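Movie night at home gets so much better once the room is set up right, and most of it costs nothing!

- **Kill the glare first.** Play a dark scene and look for lamps reflected in the screen. Move the lamp, or turn the TV a few degrees (that fixed ours completely).
- **Bring the speakers up to ear height.** A pair sitting on the floor will make every line of dialogue sound like it's coming through a blanket. A sturdy shelf does the job.
- **Turn off motion smoothing.** It hides in the picture menu under all sorts of names, and old movies look wonderful without it.
- **Dust the projector filter.** Unplug it, let it cool for 20 minutes, then use a soft dry brush. Check the manual before you pull anything out.
- **Pop corn in small batches.** Heavy pot, lid slightly open, and salt it while it's hot. Fine salt sticks far better than coarse!
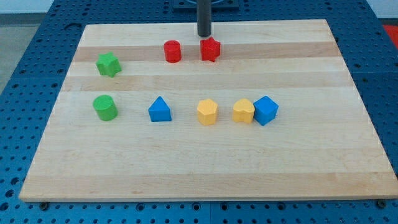
*Fillville Film Club, Home Screening Team*

Got old discs that skip? Wipe them from the center straight out to the rim with a damp microfiber cloth, never in circles, and let them dry before you try again. I've rescued some real favorites that way, including a western I'd given up on. Store them upright in their cases, away from the heater, and keep the subtitles remote where people can reach it.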